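Subject: Re: [bedding-swap] Duvet covers and singles, what's left
Date: Aug 26, 2019

Sorry, typing this between two other things so will be short. Or try to be.

On the list earlier:

> Does anyone know if the Skumevbridge store is still taking
> single sheets? I have a bag of them from when the kids
> moved up to doubles and I was told in June that you were
> full. Also is it true you won't take pillows any more?
> And what happens to the odd ones, do they get binned?
> I'd rather cut them up for dusters than have that.

Yes to singles. We were full in June, we're not now. The Bratusley run cleared most of the shelf and the hostel has asked for more, fitted if you have them, flat is fine too. Children's prints very welcome, they go first every time. Plain white hangs about for months, no idea why.

Pillows: no. Pillowcases yes. Same answer as last year, I know the leaflet still says otherwise, the leaflet is wrong and we have a box of them to get through.

Please wash at whatever the label says and dry PROPERLY before bagging. Had a bag in from Hadgu that had been sealed damp and the whole lot went to rags. Good cotton as well. Smell in the van was something else.
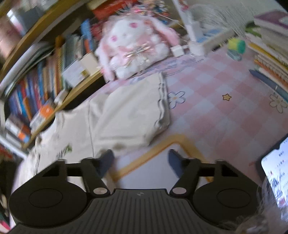

Bedding and Linen Team, Skumevbridge Household Swap

Checks and daisies, that sort of thing, is what I mean by children's prints. Doesn't have to match anything. We gave up on matching sets ages ago, took hours and families mix them anyway.

Odd ones do not get binned. Worn ones go to the animal rescue, torn ones to the Jenier workshop where they cut them into strips for rag rugs. Stained is OK for both. Elastic gone on a fitted sheet is OK, someone will re-do it or it goes in the rug pile. If you want to make dusters, make dusters, no hard feelings.

Numbers for those who asked at the last meeting. 3,810 items in since we started, 1,448 of them sheets. Towels are in the first figure but not the second, which is where the confusion came form. Duvet covers counted separately and I haven't got that sheet with me (the paper kind).

Shelf at the moment: 19 double duvet covers, 2 king size. Shout if you need a king because they won't last.

Things we're short of
single fitted sheets
cot blankets
strong bags with handles, we keep giving ours away

Drop off is the side door, same as before, ring the bell and wait a minute as it's a long corridor. Don't leave bags on the step, it rained on the last lot.

Will reply to the curtains question seperately, need to look at where we'd put them.

Must run.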